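# Dokell (célula bimanual de sobremesa)

**Dokell** es una célula robótica de sobremesa destinada a la enseñanza técnica, la evaluación de algoritmos de manipulación y la recogida de demostraciones en laboratorio. La comercializa la firma Lammers, que la ofrece como kit de montaje o como servicio de alquiler con instalación incluida. La versión vigente sustituye a la plataforma Cladbridge, de un solo brazo, retirada del catálogo al agotarse los repuestos de sus articulaciones.

## Características

El equipo consta de 2 brazos articulados fijados a un mismo raíl de aluminio, en el borde frontal de la mesa. Cada brazo termina en una pinza de dos dedos y lleva una cámara de muñeca. El fabricante declara un alcance de 680 mm por brazo y recomienda no superar ese radio en tareas que exijan coordinación entre ambos. El recinto se cierra con paneles de color, que delimitan el área de trabajo y proporcionan un fondo estable a las cámaras.

El programa de control registra las posiciones articulares y las imágenes con una marca temporal común. Las sesiones pueden exportarse en formatos abiertos, aunque la herramienta de anotación requiere una licencia aparte.

## Modalidades de suministro

El kit se entrega desmontado, con los soportes mecanizados y el cableado etiquetado. La modalidad de alquiler comprende transporte, calibración inicial y sustitución de piezas de desgaste. Según las condiciones publicadas por Lammers, el intervalo de revisión de las pinzas es de 4.000 ciclos de apertura y cierre. Los consumibles de cada tarea corren por cuenta del usuario.

## Evaluación

El centro de ensayos Resmont incluyó la célula en su programa de manipulación de objetos deformables, que comprende 42 tareas normalizadas. Entre ellas figura la clasificación y colocación de flores artificiales en recipientes, considerada de dificultad alta por la irregularidad de tallos y hojas.
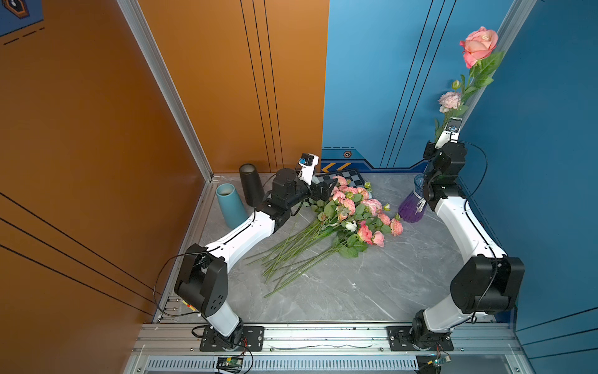
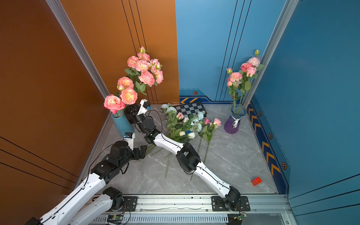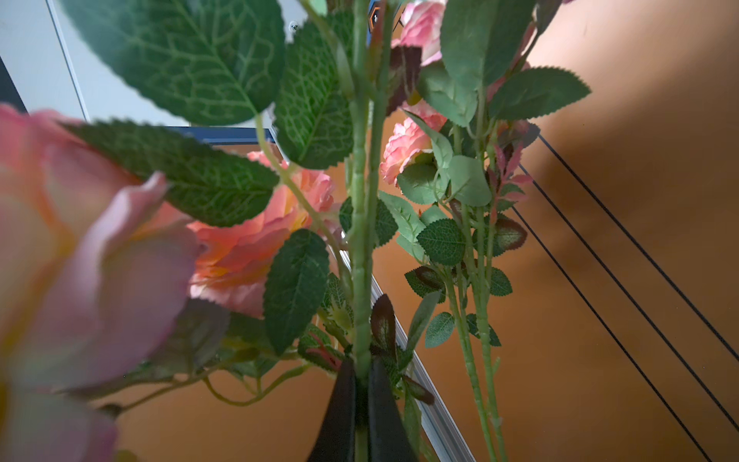 La tarea floral se incorporó al programa a petición de los centros de formación, que solicitaban un ejercicio menos previsible que el apilado de piezas rígidas. El protocolo valora por separado la toma del tallo, el traslado y la inserción en el recipiente. En la primera fase, la vista de muñeca resulta determinante: con el tallo sujeto entre los dedos, las hojas y los pétalos próximos ocupan buena parte de la imagen y dificultan la localización del siguiente objetivo. El informe de Resmont recomienda por ello combinar esa vista con la de una cámara fija, en la que se distinguen mejor los recipientes y las flores tendidas sobre la mesa.

El mismo informe califica de satisfactoria la repetibilidad de los brazos y señala como principal limitación la ausencia de sensores de fuerza en las pinzas. Lammers ofrece un módulo táctil opcional, compatible con las unidades fabricadas a partir de agosto.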